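**A second life for the arm at Wirkport**

Wirkport is a shared workshop in Dritdale, and its members have been building there since June. The project is called Otel. When I visited, the builder who leads it was sitting on the floor and tightening a cable. He asked me not to print his name. "It is a work of many hands," he said.

The goal sounds small. Otel must take one thing from the top of a drawer cabinet and give it to a person. "People think the arm is the difficult part," he told me. "For us it was the fingers. We made seven pairs before we had one that I could trust with something soft."

I asked why they practice with food and drinks. He laughed a little. "We are hungry here in the evening, so these things are always near. Also, a bottle is a good teacher. If you press too much, it bends. If you press too little, you will hear it on the floor."
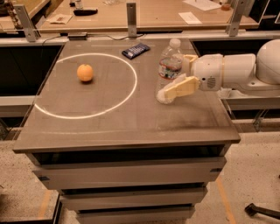 *Otel's gripper at the water bottle, with an orange and a wrapped bar also on the cabinet.*

The members have spent nearly 63 evenings on the build. Six of these, he said, went to one bad connector. "I was sure that the program was wrong. I wrote it again from the beginning, and then I moved the plug with my finger and everything worked. I did not tell the others until the next day."

What comes next? He would like the arm to open the drawers by itself, but the drawers are not easy for it. Before that, he wants to make the movement slower near a person's hand. "My mother will visit the workshop," he said. "I want her to take the bottle without fear."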